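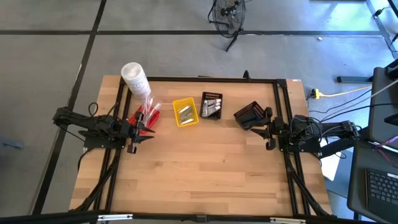 Vultcombe 的意见是，台面分类这一节应当写在清洁保养之前，否则使用者刚把筐子摆好，又要全部搬开擦一遍木面。本版已按此意见调整，清洁保养移至第5节，分类与摆放改为第4节。

4 台面小件的分类与摆放

4.1 适用范围

本节适用于 Tritberg 系列木质工作台，订货号3614。台面用于小件物品的分拣、暂存和取用，不用于切割、加热或化学操作。带孔的塑料筐和网筐均属敞口容器，不得盛装液体、粉末或小于孔径的零件。

4.2 准备

1. 清空台面，用干布沿木纹方向擦拭。
2. 检查筐底有无毛刺。金属网筐的毛刺须先打磨，再放上木面。
3. 将待分类的物品按外形分为短件、细长件和管件。外形不明确的，暂按细长件处理。
4. 确定每类物品对应的容器，并记入随附的 Sotier 分类卡。分类卡一经填写，同一班次内不再更改。

注意：分类卡只写物品类别，不写数量。数量另记于领用单。

4.3 容器的摆放

1. 先放浅盘。浅盘用于管件，管件较长时允许一端高出盘沿，但所有管件应朝同一方向倾斜。
2. 再放带孔塑料筐，用于金属小件。金属件平放于筐底，不得堆至筐沿。
3. 网筐放在塑料筐旁，用于尚未归类的物品。
4. 带盖的筒形容器高度较大，应放在台面靠后的一侧，以免取物时碰倒。
5. 相邻容器之间留出一指宽的间隙。筐壁相互贴紧时，提起一只会带动另一只。

注意：容器颜色由使用单位自行规定。同一工作间内，同一颜色只对应一类物品。更换容器时优先选用同色件，没有同色件的，应在筐沿加贴 Tam 标签。

警告：不得将装有物品的网筐倾斜倒空。应先将筐放平，再逐件取出。

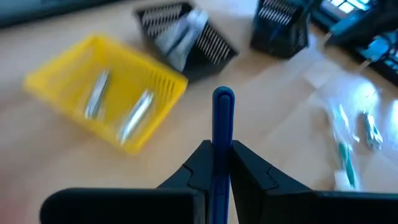

4.4 细长件的取放

细长件在取放过程中容易滚落，夹持位置和移动路线应在拿起之前确定。夹持点取在下半段，上端保持自由，件身与台面垂直。移动时从容器上方越过，不得贴着筐壁平移，带槽孔的筐壁会卡住较细的端头。放入时先使一端接触筐底，再缓慢放倒。蓝色塑料棒竖直夹住后，圆头一端应朝上，并明显高出夹持部位；筐内的银色长件则大致平行排列，后放入的物品按同一方向靠齐，不要横压在上面。

操作步骤如下：

1. 核对分类卡，确认目标容器。
2. 夹住物品下半段，竖直提起。
3. 移至目标容器上方，停稳。
4. 降低高度，待下端触底后放倒。
5. 松开，确认物品没有架在筐沿上。

注意：强光直射时，金属件的反光会影响辨认。可调整灯具角度，或在台面一侧加装遮光板。

4.5 载荷与检查

单只塑料筐的载荷上限为2000克，网筐相同。超出时应分装，不得叠放两只筐代替分装。

每使用39个班次，按下列项目检查一次：

1. 筐壁槽孔有无开裂。
2. 筐底有无变形，放在木面上是否晃动。
3. 浅盘四角有无翘起。
4. 标签是否脱落，字迹是否清楚。
5. 木面有无压痕。压痕深度超过2毫米的，按第5节修整。

检查结果记入分类卡背面。有一项不合格的容器应立即撤下，换上备用件后方可继续使用。

4.6 班次结束

1. 未归类的物品留在网筐内，并在分类卡上注明“待定”。
2. 盖紧筒形容器。
3. 浅盘和塑料筐保持原位，不加盖布。
4. 分类卡放入台侧卡袋，正面朝外。

备用容器的订货号见附录B。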